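Folding Furniture, With Slipper: an Afternoon at the Urklow Open House

I went to the Dotel building in October because a postcard told me to. The postcard promised "small living, big ideas," tea, and a parking lot, and the parking lot was very nice.

Urklow occupies the second floor. The company has been selling furniture that folds, stacks or hides since 1982, and once a year it opens its rooms to anyone willing to climb the stairs. The stairs do not fold. I asked.

The tour was led by Teodor Engebretsen, a tall man with the patience of someone who has watched a great many strangers fight a deck chair. He took us through in groups of 20, which is a lot of people to put in a room designed to prove you don't need much room. I spent the first stop learning about hinges from behind a stranger's backpack.

The wall bed

It comes down with one hand, provided the hand belongs to Teodor. A woman in my group tried it with two and was congratulated. The mattress is thin enough to be described as Scandinavian. The catalog calls the bed the Fröhlich, and I lay on it long enough to hold up the line and form no opinion.

The nesting stools

There are 5 in a set, and they disappear into each other beautifully. Getting them out again took a knee and some language. I would still buy them, mostly for the look of the stack in a corner, where I suspect mine would stay.

The sitting room

After the tea (weak, plentiful) we were let loose in the room I liked best, partly for the tiled floor, cool and white and easy to sweep, and partly for the table. I have owned three folding tables and trusted none of them. This one is a low black frame with crossed metal legs and a strip of dark fabric between them, the same arrangement as a camp stool, and the top is a separate square panel that simply rests there. The checks are pale orange and white, with little pink flowers, and the whole thing says picnic at a volume my apartment may not be ready for. It also has a slight bow at the edges. Zane Butkienė, who runs the showroom, told me the top is meant to lift off for storage behind a door. I have no free doors, but I nodded.

The rest of the room was furnished by somebody with a real fondness for artificial flowers. Roses, blossoms, a smaller bunch in a printed vase, all on a light wood shelving unit along with enough boxes and little amber bottles to open a shop. I coveted the pink wastebasket, which was earning its keep on snack wrappers, and I could have used the fluffy slipper by then, having worn the wrong shoes.
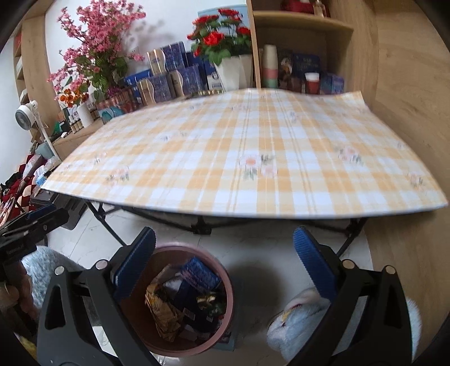 Getting there and getting out

The entrance is on the Grulel side of the building, past the loading dock. Doors open at 2 in the afternoon, and the tea is gone well before the tour is. Bring cash if you want the catalog. I came home with one catalog, no stools, and a paint sample I don't remember asking for.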